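Notebook, Room 13, July

Carried over from the last entry: the storage plan for the small items, the finish question on the coffee table, and the box count for the move to the Dumlao building. The first two are mostly done. The box count is not.

Room first. The bed stays against the left wall. I tried it on the drawing under the window and lost the path to the closet, so that idea is closed. The coffee table stays next to the bed. It gets used from the bed more than from any chair, and the reach from a sitting position on the mattress edge to the middle of the tabletop is comfortable. The far end is a stretch, so the far end gets the things that are handled least.

Working rule for the top, as agreed with the Eter group: near half clear at the end of each session, far half allowed to hold a standing set. The standing set at present is reading matter, the remote, and the toys. The game controller is the item that keeps moving. It has been logged on the bed, on the floor, on the side table, and twice inside a pillowcase. It needs a fixed place and it needs to be one that people will use without thinking.

Options considered for the controller:

Drawer insert. Rejected. The coffee table has no drawer and I am not adding one.

Hook under the tabletop. Tested with an adhesive hook from stock. Held overnight, failed in the morning. The residue came off with warm water and dish soap, no solvent needed.

Flat on the top, face up, middle of the table. Cheapest option. Takes up space but is visible from the bed and from the door, which covers most of the complaint. Going with this for now.

Session at 2:40 p.m. was on placement of the controller, with the standing set left where it was.

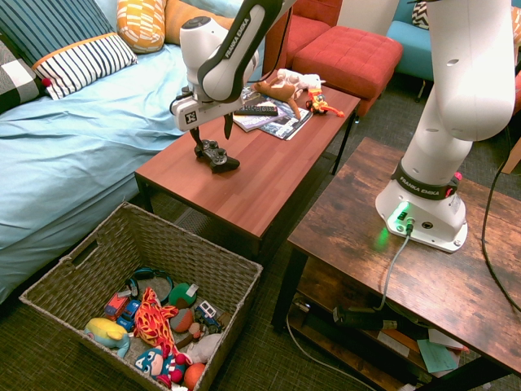
Controller just above the coffee table, sticks and buttons up. Remote on the magazines at the far end.

Notes on the magazines. The stack is loose, and I would like it squared up, but a squared stack of glossy covers slides as a block when something is dropped on it. Loose, the covers shift a little against each other and then stop. I have no numbers for this, only repeated picking up off the floor. Leave loose until someone has a better idea. A rubber mat under the bottom issue would probably do it. Check the supply shelf for drawer liner.

The remote goes on top of the magazines. The objection was that anyone who wants a magazine has to move the remote first. True, but the remote is black and thin and disappears on most other surfaces in the room, and against the covers it is easy to find. Keep.

Plush items: the brown one with the long legs takes more area than its size suggests, on account of the legs. Sits better with them spread than folded. Folded, it tips forward within the hour. The white one goes beside it at the back corner. Neither is fragile, so the corner is fine. The orange and yellow figure is near the right edge, and I would move it inward by a hand's width. It has hard parts and will mark the floor if it goes over. Open item.

Tabletop finish. The wood is reddish brown and glossy, and it shows every fingerprint under the overhead light. Wiped with a damp cotton cloth, then a dry one. No polish. The spray polish in the cabinet (Fatness brand, bought by the case before my time) leaves a film that makes everything slide, magazines worst of all. Recommend we stop using it in this room. It is fine on the black metal legs, where nothing rests.

The side table is a different matter. The top is dark and distressed, it hides wear, and it needs nothing more than dusting. I would not refinish it. The Musa catalog lists a matching top under item 1264 if a second one is ever wanted, but the price is for the top only and the lead time is 3 weeks.

Bed. Light-blue sheet, rumpled, not reset between sessions. There was a request to make the bed each time so that the room looks the same at every start. I am against it. It adds work, and a flat sheet is not how the room is used. Compromise: pull the sheet clear of the floor on the table side so that it does not get caught underfoot, otherwise leave it. Spare sheets are in the hall closet, second shelf. One has a torn hem and should go to rags.

Box count for Dumlao, still incomplete. Small items from the tabletop fit in one medium box with the magazines flat on the bottom, plush on top as padding, and the figure wrapped separately. Controller and remote go in the same bag with the batteries taken out and taped together. Label the bag on both sides. The coffee table legs may unbolt. I have not looked underneath closely enough to say, and the hex keys are out on loan.

To do:
Move the figure in from the edge.
Cut drawer liner to magazine size, try under the stack.
Mark the controller position with low-tack tape, remove after one week and see if the habit holds.
Get the hex keys back.
Pull the Fatness cans out of the cabinet and ask before discarding.
Finish the box count, bedding included.

Stopped at 4:15 p.m. Window left open 2 inches for the polish smell.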